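THE BRISTELL ALLOWANCE

1. The Notice

The notice was delivered to every household in Bristell in February. It was printed on both sides and set out, in four paragraphs, the arrangements under which the lower town would be moved to the hill.

Residents were advised that the river would be permitted to enter the lower streets from the following winter. Each household would be given a dwelling at Statlow of equal or greater floor area. Furniture would be carried at public expense. Gardens could not be carried, but an allowance was payable in respect of them, and the form for claiming it was enclosed.

The tenant of 57 Mandari Street read the notice at the kitchen table and then read the form. It asked for the length and width of the garden, the number of trees above head height, and the annual value of any produce. There was a space at the foot of the page headed Other Matters. It was one line deep.

She measured the garden that afternoon with a dressmaker's tape, moving it along and marking each stop with a clothes peg. She entered the figures in ink. Against trees she wrote: one, pear. Against produce she wrote: jam. She left the last space until after supper, and then wrote in it that her husband had been in the habit of sitting by the pear tree, and asked whether this was a matter.

2. The Reply

The Office for Removals answered all correspondence within six weeks. Its reply to Mandari Street thanked the tenant for her form and confirmed an allowance for the garden and for the tree. It regretted that no rate had been fixed for jam. With regard to Other Matters, it stated that her enquiry had been passed to the appropriate section.

The appropriate section consisted of one clerk, who occupied a room above the Bosman warehouse and had received more than 1000 such enquiries since the spring. They concerned a step worn hollow at a back door, the sound of the weir through a particular bedroom window, a wall on which children had been measured. The clerk had been instructed to acknowledge each of them and to make no offer. He did so in a clear hand, and kept the letters in order of street, so that a person reading through the drawer would pass along the lower town from the bridge to the chapel as if on foot.

He read the letter from Mandari Street twice. On Thursday he took the early bus down the hill.
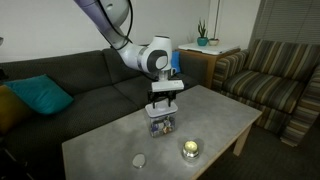

3. The Visit

The tenant had not expected anybody and received him in her apron. The clerk explained that his call was not an inspection and would not affect the sum already agreed. He asked whether he might see the tree.

It stood at the far end, leaning a little towards the lane. There was a bench under it with one arm missing. He remained standing until she told him that the bench was sound, and then he sat down, and after a moment so did she.

He informed her that the section had no power to award anything in such cases. She said that she had supposed as much. He then said that pears could be grown from a cutting if it were joined to another root, and that his mother had done it — he had held the string for her as a boy. The time for it was late winter. The ground at Statlow was poor but it drained well.

She considered this, and asked what the Office would say.

The clerk replied that the regulations provided for the carriage of furniture, and that he could find no definition of furniture in them.

4. The Removal

The vans came to Mandari Street at 6 in the morning. The inventory, signed by the tenant and by the foreman, listed a bed, a dresser, two chairs, a table, a bench with one arm and a quantity of sticks wrapped in damp sacking. The foreman queried the last item and was shown a letter.

The river was admitted in the autumn, ahead of the published date. The clerk's drawer was taken to Statlow with the other papers of the Office, and the bench was put against the south wall of the new house, with a stake driven in beside it and a length of string.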